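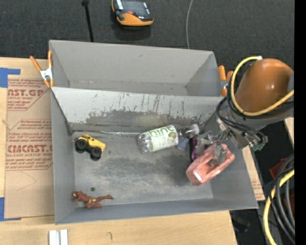
3.2 Recruitment and sample

Families were recruited through well-child visits at the two participating health centers, Conum and Nalum. Parents were eligible if the infant was born at term, was between four and six months old at first contact, and lived with the responding parent on all or nearly all nights. Twins were excluded, as were infants under treatment for reflux or any breathing disorder. A total of 248 families returned a complete baseline form. Of these, 74 were being cared for overnight by more than one adult on a regular schedule, and they are treated as a separate group wherever the analysis depends on who responded to the infant.

The two centers serve different populations. Conum is an urban clinic with short visits and a high share of first-time parents. Nalum covers a rural district in which many families live with or near grandparents. We did not attempt to match the groups. Center was entered as a covariate in all models, and results that held in only one center are reported as such.

3.3 Sleep diary

Night waking was recorded with the Prarkau diary, a paper form completed by the parent each morning. The diary asks for the time the infant was put down, the time the infant was judged to be asleep, each waking the parent was aware of, the response given, and the time of the final waking. Responses are coded as no response, voice only, touch without picking up, picking up, or feeding. When more than one response was used during a single waking, the parent was asked to mark all of them and circle the last.

Parents kept the diary for one week at baseline and for one week at each follow-up until the infant reached 12 months of age. A waking was defined as any period of crying or fussing that the parent noticed after the infant had first fallen asleep and before the final waking. Two wakings separated by a short quiet interval were counted as one if the parent had not left the room. This rule was printed on the inside cover, but pilot families had applied it unevenly, and we therefore repeated it at the top of each page.

Diary data have known limits. Parents who sleep in the same room as the infant notice more wakings than parents who sleep elsewhere, and a diary filled in from memory late in the day tends to lose brief wakings first. Sleeping arrangement was recorded nightly for this reason. Diary pages marked as completed after noon were kept in the main analysis and removed in a sensitivity check.

3.4 Settling behavior

Settling behavior at bedtime was measured with the Ramanauskas Settling Scale, completed by the parent who most often put the infant to bed. The scale covers the amount of parental contact during settling, the length of the routine that precedes it, and how often the order of steps in the routine changes from night to night. Higher scores on the contact subscale mean that the infant usually falls asleep while being held, rocked, or fed. Higher scores on the consistency subscale mean that the routine follows the same order on most nights.

The contact and consistency subscales were analyzed separately. Earlier work has often combined them into one score, with low contact and high consistency at one end. In our view the combination hides a common pattern – parents who hold or feed the infant to sleep and who do so in the same way every night. These parents receive a middle score on a combined scale, as do parents who use little contact on an irregular schedule, although the two practices have little in common.

3.5 Analysis

The main outcome was the number of noticed wakings per night, averaged over the diary week. Weeks with fewer than four usable nights were treated as missing. We fitted mixed models with repeated measures nested within infants, and with age, feeding method, sleeping arrangement, and center as covariates. Contact and consistency were entered together, followed by their interaction. Feeding method was updated at each follow-up, as many families changed it during the study period.

Parental response during the night was analyzed as a second outcome. For each diary week we calculated the share of wakings that ended in feeding. Infants with no wakings in a given week contributed no data to this part of the analysis, and the estimates should be read as applying to infants who woke at least once.

Illness was handled by asking the parent to mark any night on which the infant had a fever, was vomiting, or had been given medicine for pain. Marked nights were dropped. Teething was not treated as illness. Parents gave it as an explanation for disturbed nights at all ages covered by the study, and we had no independent measure against which to check it.

3.6 Missing data and changes to protocol

Missing diary weeks were more common in November than in other months, mainly at Nalum, where the clinic was closed for part of the month and forms could not be handed in. Families affected by the closure were allowed to mail the forms. Mailed forms had more skipped items on average than forms handed in at a visit, where a nurse could check them, but the number of recorded wakings did not differ between the two routes.

One change was made after recruitment had begun. The original protocol called for both parents in two-parent households to complete the settling scale independently. Return rates for the second form were low, and a large part of those that did come back appeared to have been filled in together with the first. The second form was dropped for all new families, and those already collected are not used here. Agreement between parents on settling behavior therefore remains untested in this sample, and it may be weakest in the group with shared night care.

Requests to withdraw were honored up to the closing of the data file on 5 Jun 2021. Data from families who withdrew were deleted, and these families are not included in the sample size given in Section 3.2.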